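Why I'd pay for the dull gripper

I've had the Fillano hand gripper on loan since October, and people keep asking me whether it's worth the money. The short version is yes, mostly, if you're the sort of person who wants to teach a robot arm to tidy up and you haven't got a lab behind you. The longer version involves me moaning about the other one first.

The other one is the Cladero, and it's gorgeous. Five fingers, lovely finish, a box that opens like a jewellery case. It costs 2820 pounds before you've bought a single spare, and I spent my first Thursday with it trying to get the thumb to stop drifting. I wanted to love it! But a hand with that many joints asks a lot of whoever's holding it, and after an hour I was concentrating so hard on my own grip that I'd forgotten what I was meant to be picking up.

The Fillano is 2000 pounds, has two fingers and looks like something out of a garage. You squeeze, it closes, you let go, it opens. My argument (and I know Walid Dabbas disagrees, he's told me so at length) is that for anything you want to collect in bulk, a simple tool used many times beats a clever one used twice. 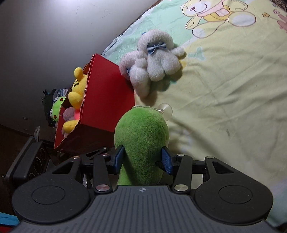

Soft things are where I expected it to fall down. They squash, they roll, they've got no proper edges to get hold of, and two fingers seems a bit mean for the job. But the textured pads have a decent bite to them, and I've stopped gritting my teeth when I go for anything fluffy. Fluff does stick to the pads, mind you, and I wish the spares came in packs bigger than two, at 11 pounds a go.

Walid's point is that two fingers will never do up a button, so why teach a machine bad habits? Fair enough, I suppose, but I don't need buttons done up. I need stuff off the floor and into a box, and so does everyone I know with children.

What does annoy me is the software. Millosia, who make the thing, want you to sign up for their Karaki service before you can export more than 50 recordings, and the sign-up page logged me out twice. If you're selling to people at home, let them keep their own files without a fuss. I've written to tell them this and had a polite reply that didn't answer the question, so I'm still on the free plan and deleting old recordings as I go.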